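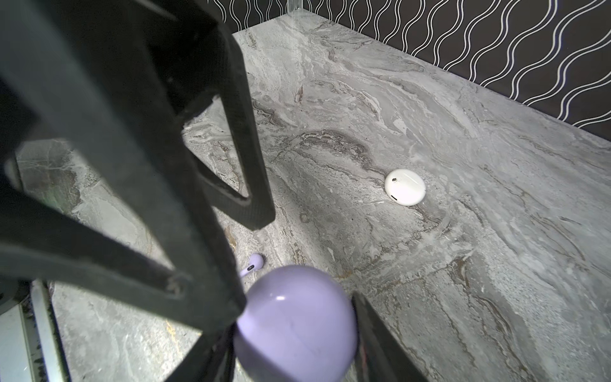
What Is Interest, and Why Does the Bank Pay You for Doing Nothing?

Money Stuff for Kids
Reading time: 5 minutes

Search this site Search

Suppose you have $80. Maybe it came from a birthday, or from washing a neighbour's car, or from an aunt who has given up guessing what you like. You could keep it in a sock. Plenty of people have. The sock will look after it perfectly well until somebody does the laundry.

Or you could put it in a savings account at a bank, and in a year the bank would give you back a little more than you put in. The extra bit is called interest. It is the part grown-ups go on about.

Why would a bank do that?

Banks are not famous for handing out presents. When you put money in a savings account, the bank doesn't lock it in a drawer with your name on it. It lends a lot of that money to other people, who use it to buy houses or vans or to open a shop that sells only candles. Those people have to pay the money back, plus extra for having borrowed it. The bank keeps some of the extra and passes a smaller piece along to you.

So you are a lender now. Congratulations. You may wish to practise a serious face.

What does the little % sign mean?

Per cent means "out of every hundred". If an account pays 2 per cent interest a year, then every $100 you leave in it earns you $2 by the end of the year.

You have $80, so you earn a bit less. Two per cent of $80 is $1.60. That will not buy you a horse. It might buy you part of a chocolate bar, depending on how your corner shop is feeling about prices.

Still, you didn't do anything for it. You didn't sweep a floor or walk a dog. You left it alone, which for some of us is hard work, but it's not the sort that makes you sweaty.

Interest on your interest

Let's say you leave the $1.60 where it is. At the start of the second year you have $81.60, and the bank works out your 2 per cent on all of it. The interest for year two comes to $1.63.

Yes, that's three cents more. Please try to stay calm.

The fancy name for this is compound interest. Your money earns interest, and then the interest earns interest too, and so on for as long as you can keep your hands off it. It starts out slower than a snail with a sore foot. Over a long time it gets faster, because there's more money in the pile each year. Leave $80 at 2 per cent for 7 years and you'd have $91.89. People who start when they're young have more years to wait, and waiting is the one thing that makes it work.

A story from Mesham

In the town of Mesham there were two cousins who each got $80 on the same day. The older one spent $77 of it by teatime. Nobody could get a proper list out of him, but there was definitely a kite, and there was glitter in the car for months. He put the last $3 in his savings account. At 2 per cent, he earned 6 cents that year.

The younger one put in the whole lot and earned her $1.60. She mentioned this at every family dinner until she was asked to stop.

Who was right? The kite was a very good kite. Spending money isn't naughty, and saving it doesn't make you a better cousin. But if you'd like to have something big later on, you'll need to have some money left when later on arrives.

The other side of the coin

Interest works the other way round when you're the one borrowing. Say you borrow $80 for a year and the lender charges 7 per cent. At the end of the year you owe the $80 and also $5.60. Now you're paying for somebody else's chocolate.

You may have noticed that 7 is bigger than 2. Borrowers usually pay more than savers get. The gap helps the bank pay for its staff, its buildings and those pens on chains.

Before you open an account

You'll need a parent or guardian to come along or help you do it online. While they hunt for their reading glasses, you can ask the bank a few questions.

How much interest does it pay, and does that number change after a few months? Some accounts start high and then drop once you've stopped looking.

Is there a fee? If an account pays you $1.60 a year and charges you $2 a year, you're 40 cents worse off than the sock.

Can you take your money out when you want it? Some accounts pay extra only if you don't touch them, so check the rules before you promise to be patient.

Try it yourself

Draw a line down the middle of a page. On the left, write what you have saved. On the right, write what 2 per cent of it would be. To find it, divide your savings by 100, then multiply by 2. A calculator is allowed. Bankers use them all the time.

14 shares
3 comments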